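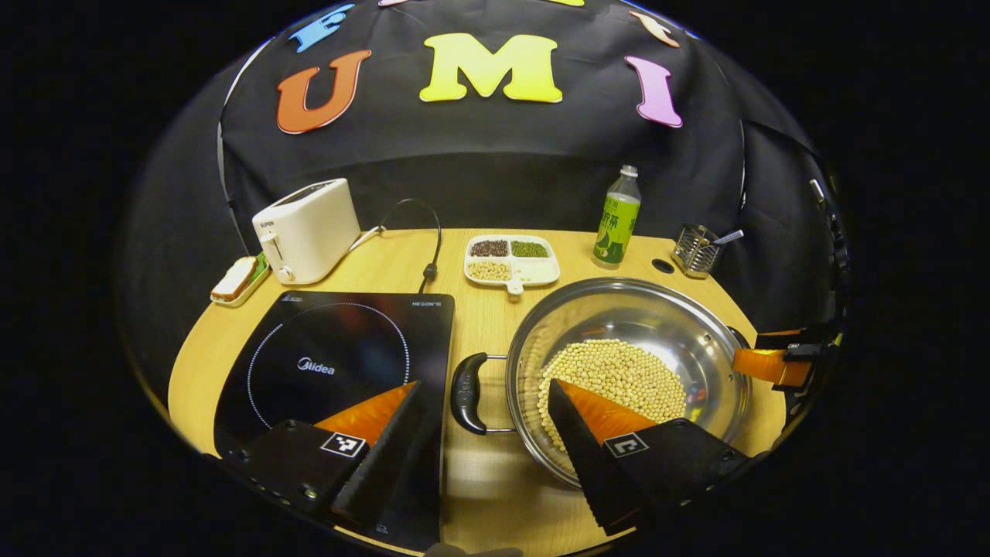
May, a little after six in the morning

Couldn't sleep so I got up and made toast, and now I have a whole hour before anyone needs me for anything. The kitchen at Hutia is lovely when it's quiet. I'm saying "kitchen" very generously, it's a table with a toaster and an induction cooktop on it, but I have gotten weirdly fond of it over these weeks and I think I'll miss it.

The letters are still up on the black cloth from the party. I love those letters! Squishy foam, all those oranges and pinks, and the big yellow M that goes orange as you look at it. I pinned that one myself and had to do it over because the first time it leaned. Chang-ho said leave it, it looks friendly, and I said friendly is fine but it also looked drunk. He wants to keep the whole thing up until we move out. I want to take it down before the foam gets that stale kitchen smell in it, and then it can go in the flat box with the paper chains. We'll see who wins. (Me, I have the box.)

Anyway, the toast. I have finally figured out the toaster. The SUPOR is a sweet-looking thing, cream and round like a little loaf itself, but the knob has been a mystery to me since we got here. I kept setting it where I'd set mine at home and getting warm bread. This morning I turned it a good bit further and stood there with my hand practically on the lever, ready to rescue it, and it came out golden all the way to the crust. I was so pleased I made more than I could eat.

The cooktop and I are still not friends. I grew up on gas and I like to see a flame. With the Midea I put the pan down inside the dotted circle, press the buttons, and then hover over it like somebody waiting for a bus. It does boil water fast, I'll give it that. 2000 watts, according to Chang-ho, who read the whole booklet, and who has now told me twice that it won't run together with the toaster and the kettle on the one outlet. I know! I was the one standing there in the dark last week!

Things I want to get to today, while I remember:
— wipe the table properly, crumbs get into everything
— coil up the black cord and put it somewhere, it's always across the middle
— find out if the white divided plate is ours or came with the place
— call Hjaltested about the deposit (233, and I want the receipt this time)

The plate is the one I really care about. It has the short handle and the separate sections and it's perfect for breakfast, eggs in one part and fruit in another and nothing touching. If it belongs to the place I'm going to look for one like it. The shop next to Cultudetti had something close for 25 but the handle was longer and it felt flimsy.

I can hear the shower going upstairs, so that's my quiet hour done. There's bread left for two more rounds. I'm going to put the kettle on — and turn the cooktop off first.

Back to top | Contact | © Hutia Kitchen Diary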